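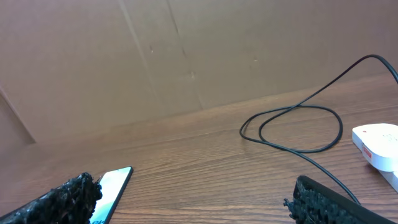
Kandeo is my two-armed bench robot, and it has taken over one whole end of the shared workshop at Andport since January. The job I'm trying to teach it sounds so easy when you say it out loud: pick up a charging cable, plug one end into a phone and the other into a power strip. A four-year-old could do it! Kandeo and I have been at it for months. The pads on the fingers are my latest fix, black foam and pretty crumbly looking I'll admit, but they grab a thin cable so much better than bare plastic ever did. I also stood some cardboard up behind the table so the wrist cameras have a plain background to look at (before that they were staring at everybody's bikes).

I've put up some pictures from this round of work for the folks who keep asking what I do in there all evening. Most of it is me laying a cable down, stepping back, watching an arm miss it by the width of a pencil, and laying it down again. I log every try, and the notebook says 1837 so far. The loose end is the part that drives me up the wall, because the connector is tiny and it has a right way around, and the arm has to get hold of it close to the tip without covering up the bit that goes in the phone.

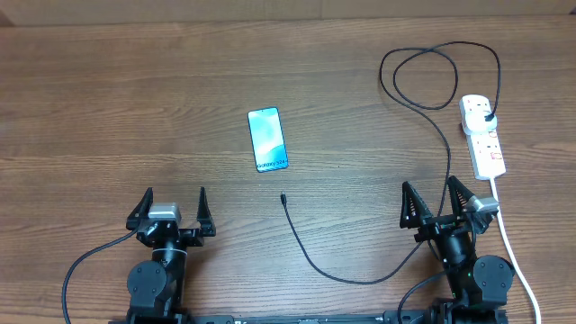

And then there's the slack! A long cable has a mind of its own. Pull on one end and the loops at the other end shift, and suddenly the plug side isn't where the program thinks it is. I tried a short cable for a while and it was much calmer, but the two ends wouldn't reach comfortably, so back to the long one I went. I drive both arms by hand from a second pair of little arms at the next bench, record the whole thing, and train on the recordings. My hands have gotten a lot steadier. My patience is coming along.

Rawiri Cosgrove has the bench across from mine and he's the one who talked me into trying different finger shapes. He printed me a stack of them over a couple of weekends, solid ones, ones with slots, ones with teeth, and swapping a set takes me maybe ten minutes if I don't drop a bolt under the table. I do drop a bolt under the table, most times.
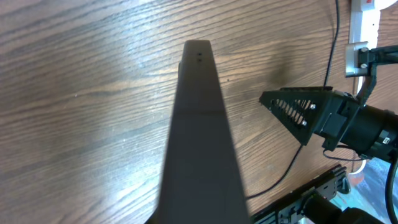
Slotted finger on the other arm, with its two bolts. The glare on the wood is from the overhead lights.

I have been meaning to do something about those lights. The grain of the tabletop is stripy enough already, and a thin dark line on stripy brown wood is not a kind thing to ask a small camera to find. A matte sheet over the table would help, but I like the wood! So for now I'm turning off the lamp on my side and hoping.

The part I'm happiest with is the rail that ties the two bases together at the front. The first version let each arm sit on its own clamp, and they crept apart a little every evening, so the same move that hit on one run would be off by the end of the night. Now they stay put. The whole rail and both mounts took 32 screws and one very sore wrist. 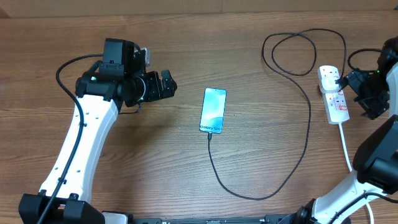
What's next

More practice at the power strip end, mainly. The sockets are close together and the gripper is chunky, so coming in from the side is tight. I want to try turning the wrist a bit more before it closes on the plug.

I also want to tidy up the cables that run along the arms themselves, which like to droop, and print a spare set of pads' backing plates so I can glue up new foam ahead of time. If you're at Andport in the evening, come say hi. Just don't lean on the table, please!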